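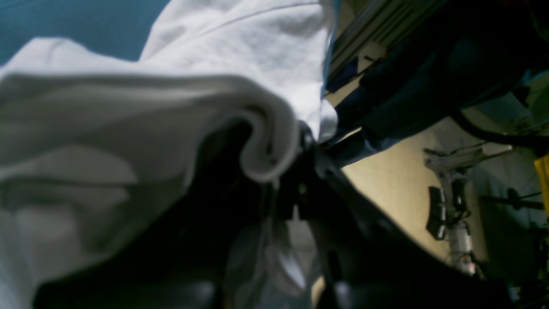
Reshma Joubert
October, 7:40 a.m.

We finished version 4 of our bench rules for the two-arm shirt folding cell at Herkia. A few people asked what's in it, so I'm putting the main parts in a thread. These are house rules. They sit underneath the safety standards and the risk assessment and don't replace either one.

Scope first. The rules cover a fixed table with two small arms, one operator, and soft goods only. Mostly T-shirts. If you have a mobile base or a big industrial arm, you need a different document and probably a fence.

The old version was written by whoever had last been annoyed by something. It had a full paragraph on labeling tape and one line on emergency stops. Tshepo Maluleke and I threw out the order and started over from what the operator does first in the morning.

Rule one is that the stop gets tested before the first run of every shift. Press it with the arms powered and holding a pose, confirm that they do what the risk assessment says they should do, reset, write it in the log. If you skipped it, you haven't started your shift.

On our arms, cutting power means the arms can drop. That's in bold in the new version. The stop test is done with both arms parked low over the table and no hands underneath. Check what yours do before you copy this.

Rule two is about hands. The operator lays out the garment, steps back to the marked line, says "clear" out loud, and then starts. Saying it out loud felt silly for a week. It stays in, even when you're alone in the room.

If a shirt snags, you stop the run and mark it as stopped. You don't reach in to help a gripper. A helped fold is also bad data — the log shows a success that the robot didn't earn.
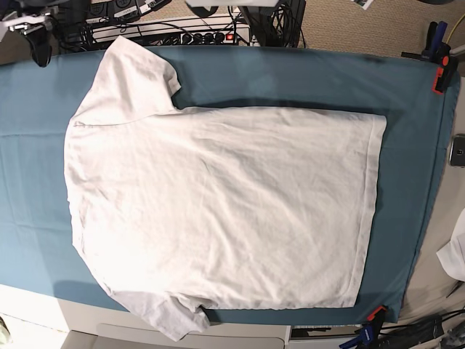 Starting position is where we tightened things most. The old text said "place shirt flat," and everybody had their own idea of flat. The new text gives a direction and a tolerance. Our standard layout is collar to the left, hem to the right, body flat across the teal cloth with a margin left over at the right end. Small wrinkles are allowed, and so is a sleeve that hangs past the front edge. The hem should sit inside the spring clamps' end of the table and never under a clamp.

The work cloth itself gets a check at the start of each session. Pull it by hand. If it slides, it gets re-clamped before anything else happens. A work cloth that creeps during a run changes the height and friction under the shirt, and you'll spend an afternoon blaming the policy.

Clamps count as obstacles. They go in the collision model with handles and jaws included. If you move a clamp, you update the model before the arms move again. We had this as a recommendation in version 3 and it's a requirement now.

Plain garments only for the baseline set. Prints, buttons, and pockets go in their own set with their own label. Don't mix them in because the plain pile is in the wash.

Washing has a rule too, by the way. Same detergent, no softener. Softener changes how the layers slide on each other. Tshepo wanted this one and I argued against it, and then we ran the same fold on both piles and I stopped arguing.

Time limit per attempt is 35 seconds for a single fold. At the limit the run ends and gets marked as a timeout. Operators used to let a slow run keep going if it looked close. That made our numbers hard to compare from one person to the next.

Every attempt is logged, including the ugly ones. Shezi (our logging tool) won't let you open a new run until the last one has a result and a reason. You can pick "other" as the reason but then you have to type something.

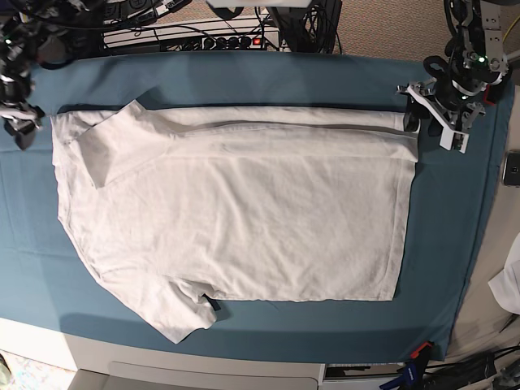 Thread last edited: October, 4:15 p.m. (wording of the pause rule)

A paused arm is a live arm. That's the pause rule, in full, and it's the one I had to reword today. The first draft said a paused cell was "safe to approach," and Tshepo rightly asked me what I meant by safe. So now: pause is for looking, from the line. If you need to touch anything on the table, it's a full stop and you wait for the state light on the control panel to change.

Indicator lights on the arms don't count as permission. They tell you about the joint they're on. They don't tell you what the other arm is going to do, or whether a queued command is waiting. Use the control panel.

Left and right always mean the robot's left and right. From a camera facing the robot they come out swapped, and we lost time to that more than once. Say "robot left" on the radio. Write "robot left" in the log. Don't write "left arm (my left)."

Naming covers the garment as well. Collar end, hem end, robot-left sleeve, robot-right sleeve. If a layer is folded over, say which part is on top. "Messed up sleeve" isn't a failure reason.

Cables. The rule is that no loose cable may cross the path of either arm, and the bundles on the arms get moved through the full range by hand, powered down, after any change to the mounting. Look for pulling at the wrist and anything that could catch fabric. The floor bundle is a trip hazard and is treated as one, with the walking route marked on the side away from it.

I know cable checks are dull. The last wrist fault we had at the Vandumard site was a connector that had been getting tugged a little on every reach. The check would have caught it.

Fingertip pads get inspected at the start of the shift and after any contact with the table that shows up in the force log. You're looking for lifting corners, worn spots, and lint. Lint is the big one with cotton. Wipe, look again, log it. Replace pads as a pair, even if only one looks bad.

Pressing force gets set per task. The arms need enough to pin the cloth and no more. We set it with a shirt on the table, then repeat with a bare work cloth, and if the second test leaves a mark or drags the cover, the setting is too high.
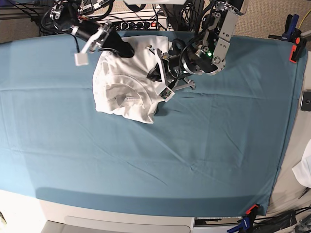
Then there's the reset rule. When a run goes wrong and the shirt ends up in a heap, you have a choice. Either the protocol says the next attempt starts from the heap, or the operator stops the cell and lays it out again. It has to be decided before the session and written in the session header. What you can't do is leave the easy heaps and straighten the hard ones.

That last habit is very human and it wrecked part of a set for us. We audited 1,000 runs from the Clarker project before writing version 4 and pulled 38 of them where the starting state didn't match the header. Small share, but they leaned the same way, toward easier starts, so the success rate looked better than it was. The corrected one is what we report now.

Audits are monthly from here on. Someone who didn't run the sessions picks the sample and watches it against the log. If they disagree with the operator, both calls are kept. Nobody edits the original entry.

A few things we left out on purpose:

No rule about how many runs an operator should do in a day. Every version of that turned into a quota, and people rushed the stop test.

No dress code beyond sleeves, hair, and lanyards secured. The risk assessment covers the rest.

No rule for people working in the same space as moving arms. We don't do it on this table, so we don't have practice to write down. I'd sooner leave a gap than guess.

Someone asked how long the document is. It fits on both sides of one sheet, and that sheet hangs at the bench. The reasons behind each rule are in a longer file that new operators read once and then come back to when they disagree with something.

Someone else asked how changes get made. Anyone can propose one. It has to name the rule, say what went wrong or what got in the way, and give the new wording. Tshepo and I both have to agree. A change that loosens a stop, hands, or pause rule also goes back through the risk assessment before it's used, with no trial period.

Training is short. A new operator reads the sheet, watches a session, runs a session with somebody watching, and does the stop test until it's routine. We also have them write up a failed run, and that's where most of the corrections happen.

If you run a similar cell and you handle resets differently, I'd like to hear how you write it in your header. Ours works but it's wordy. Still open for version 5: damp garments, and whether towels belong in the same set of rules at all.

Contact: use the message button on this profile
© Reshma Joubert. Back to top

More from this author
Why our fold success rate went down in October
Robot left, robot right: a short naming guide
Writing failure reasons people can use later
Checking wrist cables after a mounting change
Notes from the Clarker audit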